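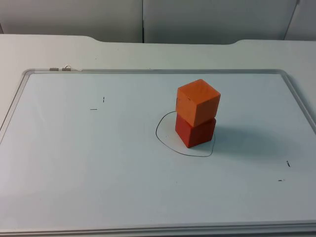 What does a visitor get to see on the Prillen open day?

The wood workshop, the finishing room and the classroom where the block sets are tried out, in that order, with a break before the classroom.

I went on 3/2/22 with a group from the Nosa teachers' network. Rosalba Barbieri led the tour. Prillen makes plain wooden blocks for schools and sells them mostly through Clurby, the catalog many of us already order from. The tour is free, but places have to be booked in January.

The workshop takes up most of the ground floor. Square lengths of wood go in at one end and are cut to cubes at a stop block. The cubes are then tumbled to soften the edges. Arturo De Luca runs the tumblers and gave the load as 900 cubes per drum. A cycle lasts 80 minutes. A longer cycle rounds the corners too far and the cubes no longer stack well. He passed two samples along the row, one from a standard cycle and one from a double cycle. The second rocked on the bench.

Color is applied in the finishing room next door. The range has 33 colors. Orange and red are mixed from the same base, and the red gets a second coat. We were not allowed past the yellow line, so I can't report on the drying racks in any detail. Questions on the stain itself were referred to the data sheet, which I have asked for and not yet received.

The classroom was the most useful part for me. Tiziana Pagano works with a whiteboard laid flat on a table and draws directly on it with a black marker. Her basic task is a closed loop, drawn freehand, with an orange cube stacked on a red one inside it. The loop is larger than the cube. The pupil has to say whether the stack is inside, outside or on the line, and which color is on top. The upper cube need not line up with the lower one. She prefers it turned a little, so that pupils see two blocks and talk about each.

Short marker ticks and dashes can be added elsewhere on the board. Krishnamoorthy Bangera, who teaches the older group, asked whether the loop should be a true circle. Her answer was that an uneven one gives more to discuss, such as where the margin is widest. He also asked about marker on the cubes. It comes off the board with a dry cloth but stays in bare wood.

Seating was tight and the rear bench had no view of the table. Arrive early for the classroom part. Parking is behind the Piras building, and the entrance from the street has three steps. Buppha Jaidee at the front desk will open the level side door on request.

Seconds are sold by the bag at the exit, card only. I bought one mixed bag for the lower school.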